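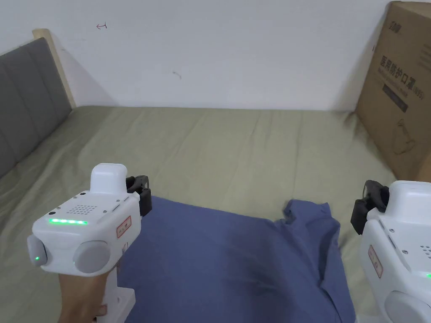 **Why does cloth wrinkle?**

Cloth is made of fibres that bend. When the fibres are held in a bent position for long enough, especially with heat or moisture, some of them stay bent after the pressure is removed.

## What a fibre is

A fibre is a long, very thin strand. Cotton fibres grow around the seeds of the cotton plant. Wool fibres grow on sheep. Polyester fibres are made in factories by pushing melted plastic through tiny holes.

Fibres are twisted together to make yarn. Yarn is then woven or knitted to make cloth. In the simplest weave, called plain weave, each yarn passes over one yarn and under the next. The lengthwise yarns are called the warp. The crosswise yarns are called the weft.

## Inside a cotton fibre

Cotton is mostly cellulose. Cellulose is a material made by plants, and its molecules are shaped like long chains. The chains lie beside one another and are held in place by weak links called hydrogen bonds.

Water can break these links. When cotton gets damp, water molecules move in between the chains and the chains can slide a little. When the cotton dries, new links form wherever the chains have ended up. If the cloth was folded as it dried, the new links hold the fold.

A sleeping person gives off both warmth and moisture. Body weight adds pressure. This is why a bed sheet that was smooth at bedtime has creases in it by morning.
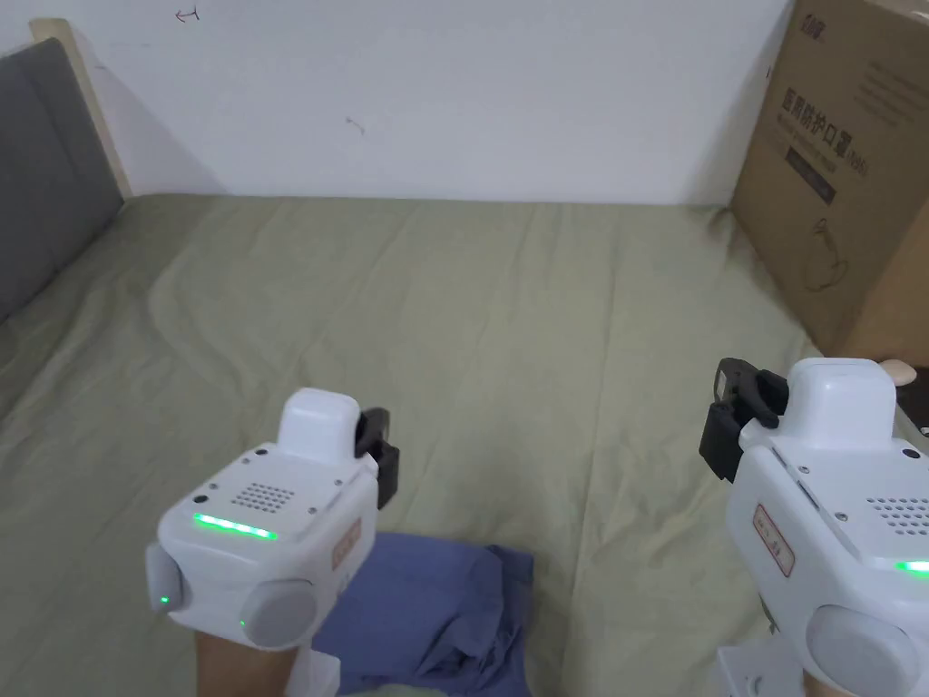

Wool behaves differently. Its fibres are made of a protein called keratin and have a natural wave, known as crimp. Crimp works like a weak spring. A wool jumper squashed in a drawer will often recover if it is hung up overnight.

Polyester takes in very little water, so damp has almost no effect on it. Heat does. Polyester left in a heap in a hot dryer can cool with creases set into it.

## How an iron works

An iron supplies heat, pressure and usually steam. The steam loosens the links between the chains. The pressure flattens the cloth. As the cloth cools and dries, the links form again with the fibres lying straight. The same process that makes a wrinkle also removes it.

## Test it yourself

You will need 2 squares of the same cotton cloth, a spray bottle of water and 4 heavy books.

1. Spray one square until it is damp. Keep the other dry.
2. Fold each square in half 2 times.
3. Put each square in its own plastic bag, so the books stay dry, and leave the bags open at one end.
4. Place 2 books on top of each bag.
5. Wait 8 hours.
6. Unfold both squares, lay them flat and compare the creases.

Repeat the test with polyester or wool. Write down the colour and type of each cloth so that you do not mix up your results.

## Words to know

**Cellulose:** the material that makes up most of a cotton fibre.

**Crimp:** the natural wave in a wool fibre.

**Hydrogen bond:** a weak link between molecules.

**Warp and weft:** the lengthwise and crosswise yarns in woven cloth.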